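November, gone eleven at night

Skirora put out version 507 today. The notes say our old files will now open "as intended", which is what they said about 503.

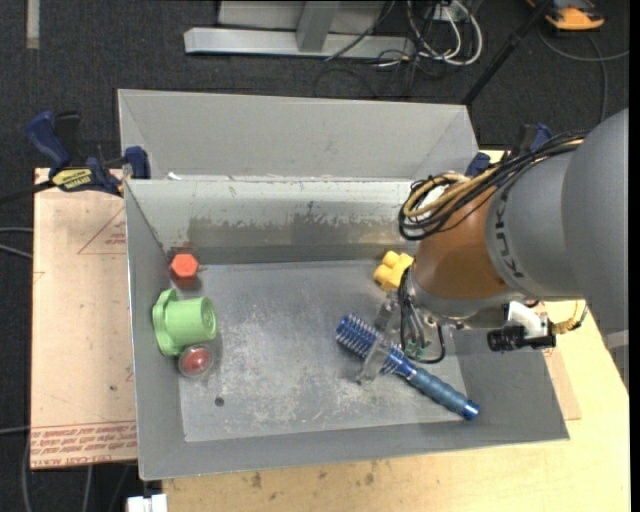
Tried it on the Umstead folder, 700 documents. It choked on 64 and saved the rest in its own format without asking. Gregor Innes reckons the open format export is coming in the spring update. He said that last spring. I've kept the old copy of Estimgate installed and shan't be removing it. Must ring Park about the licence before they renew it for us.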